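Stand 22.1.25, gepflegt von Titilayo Amadi. Wer Lirnier noch in der Fassung mit dem Feld `success` auf der Platte hat: bitte löschen, nicht nachtrainieren, nicht weiterreichen.

# Lirnier: Schachfiguren umsetzen (Simulation)

1.000 simulierte Episoden, ein Arm auf einem Sockel, ein kleines Brett, ein Greifer. Laut Originaletikett sind alle gelungen. Diese Quote hätte uns stutzig machen dürfen. Stattdessen kam sie auf eine Folie.

## Was schiefging

Eun-seong Ha wollte für einen Vortrag ein paar schöne Erfolge heraussuchen und fand Figuren neben dem Brett. Die Prüfroutine verlangte, dass die Figur am Ende aufrecht steht und der Greifer offen ist. Vom Brett war keine Rede. Eine Figur, die würdevoll auf dem Holz steht, galt damit als korrekt gezogen.

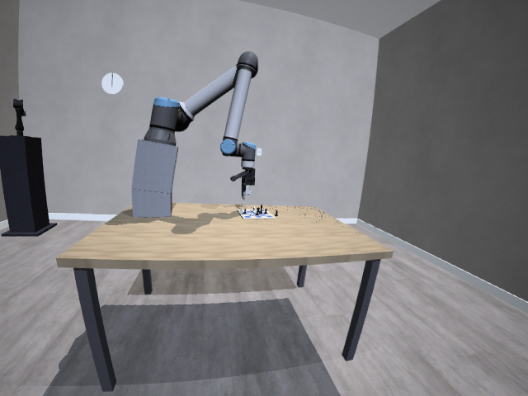

*Abb. 1: Greifer über der linken hinteren Brettecke. Rechts vom Brett steht eine schwarze Figur auf der Tischplatte.*

Bei der Nachprüfung fielen 40 Episoden durch. Sie bleiben im Datensatz, tragen jetzt aber `off_board: true`.

## Bekannte Fehler

- **Ausflug nach rechts.** Findet der Planer keine Lösung für das Handgelenk, fährt er eine Ausweichpose an. Deren Koordinaten stammen aus dem Vorgängerprojekt Vandel, wo der Tisch größer war. Der Greifer hängt dann jenseits der rechten hinteren Tischpartie in der Luft, und der Logger notiert `idle`.
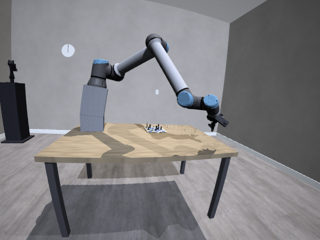

- **Kein Not-Halt.** Die Arbeitsraumgrenze war als Warnung konfiguriert. Gewarnt wurde zuverlässig, in eine Datei, die niemand öffnete. Bevor eine Policy aus diesen Daten auf echte Hardware kommt, muss die Grenze hart gesetzt sein. Ehsan Butt gibt ohne diesen Nachweis keinen Arm frei und ist in der Sache nicht bestechlich.
- **Verdrehtes Brett.** In 2 Startkonfigurationen ist die Brettpose gegenüber den Zielfeldern um eine Vierteldrehung versetzt.

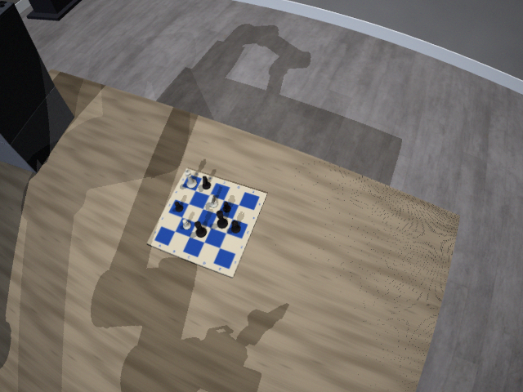 Die Brettdrehung blieb am längsten unentdeckt, obwohl Si-eun Sung früh danach gefragt hatte (Ticket geschlossen mit »sieht doch gut aus«). Es sah auch gut aus. Bei fünf mal fünf Feldern mit blauen Ecken ergibt jede Vierteldrehung dasselbe Muster, und die Koordinaten am Rand sind zu klein, um sie abzulesen. Für die Zielfelder gilt deshalb nur `board_pose_v2`, niemals das Bild.

## Greifersicht

Die Fischaugenansicht war als Rettung für die Etiketten gedacht. Leider verdeckt der Greifer große Teile des Bretts, und zwischen den Fingern bleibt ein schmaler Spalt mit Feldern und Figuren. Ein Klassifikator darauf lernte vor allem, wie ein Greifer aussieht. 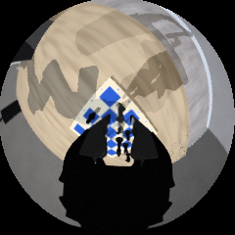 ## Verwendung

Geeignet für Fehlererkennung und für Tests von Erfolgsprüfungen. Ungeeignet für Imitationslernen ohne Filter:

```
python filter.py --drop off_board --pose board_pose_v2
```

`filter.py` bricht ab, wenn die Spalte `off_board` fehlt. Das ist Absicht.

## Offen

- Ausweichpose neu berechnen (Heather Pryor)
- `idle` in `fallback` umbenennen, auch in den alten Logs
- Folie zurückziehen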